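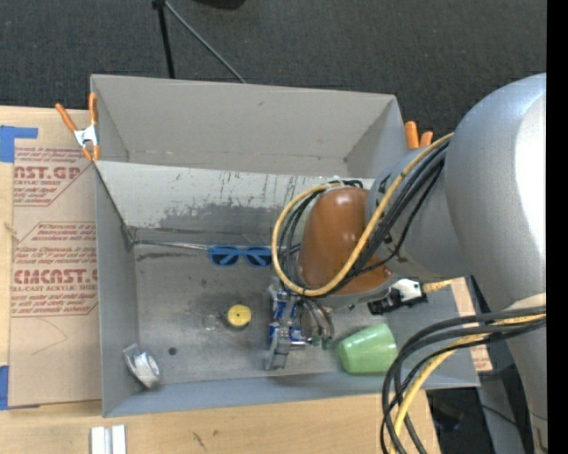 Sorting the small stuff: a chat with the woman behind the grey bin

I'll admit I went to Prumarton expecting shelves. The lost property and returns room at the Drallascombe leisure centre has a bit of a name locally (my sister got a glove back from there after two winters!) and I'd pictured labelled drawers up to the ceiling. There are drawers, it's true, but the thing everybody ends up talking about is a big sheet-metal bin on a table.

"It's ugly and I love it," says the woman who runs the room, who agreed to talk to me as long as I kept her name out of it and brought biscuits. I brought the biscuits.

She's been doing the job for 19 years, and the bin has been with her for most of them. It came from a workshop clearance in October, the year the old sorting trays finally split, and she paid for it out of the tea money. "Everyone said get plastic. Plastic goes cloudy and then it cracks. You can throw keys in this all day long."

You can certainly see that somebody has been throwing something in it. There are scuffs up the slanted panel and a big darker patch lower down where the surface has worn, and the floor of it is all scratches and little stains. I asked if she'd ever thought of having it painted.

"What for? It'd be scratched again by lunch."

We talked for a good while about what goes in. Her rule is that anything smaller than a shoe goes in the bin first and gets sorted out of it afterwards, and the fewer things in there at once the better. She can't bear a heap. "People tip the lot out and then they're rummaging, and rummaging is how you lose an earring for the second time."

So it's a few bits at a go. Blue sunglasses, a little round pot with a yellow top, a roll of tape leaning up in the corner. I said the tape surely wasn't lost property and she gave me a look. "Tape is always lost property. Have you ever known where your tape is?"

I haven't, as it happens.

Sunglasses are the thing she has most opinions on. They come in all year, which surprised me, and the bright ones are claimed far more often than the black ones. "If you've got blue frames you remember you had blue frames. Somebody rings up and says black sunglasses, well, I've got a drawer of those, love, come and have a look." She likes them put down gently and never under anything heavy, and she gets quite fierce about lenses being left face down on metal.

The real villains, though, are see-through things. Lids, little clear cases, the round bits that come off other round bits. Against grey metal they all but disappear, and she's had to train herself to look for the edge. "I run my hand flat along the bottom before I say it's empty. Every time. I've found contact lens cases that way, I've found a watch glass." She did the movement for me on the tabletop, palm down, very slow, like someone smoothing a sheet.

Then there are the clamps. One on each side, with orange handles, biting on the rim, and I'd been dying to ask. She says she got them from the hardware shop (Fellitz, by the station, if you know it) and she wouldn't be without them. They hold a tag, or a bag, or a cloth if she wants one down. "And you can find them. I had plain black ones before and spent half my life looking for the clamps."

I wondered if she ever got fed up with it, all these odds and ends with nobody's name on. She had a biscuit while she thought about that.

"I get fed up with umbrellas," she said. "I don't get fed up with the small stuff. You pick up a little pot and you think, somebody's patting their pockets."

The ledger for this year stands at 2,878 items, and she writes every one in by hand. A firm called Lindqvist offered her a computer system in the spring and she had a polite look at it. It wanted 22 boxes filled in for each thing, one of which was "material". She's sticking with the ledger.

If you think you've left something there, her advice is to ring before you come, say the colour first, and don't say "it's just a small one". They're all small ones. The room is open mornings only until the new year, and umbrellas are in the corridor, where you can help yourself to your own.

Dec 10, 2019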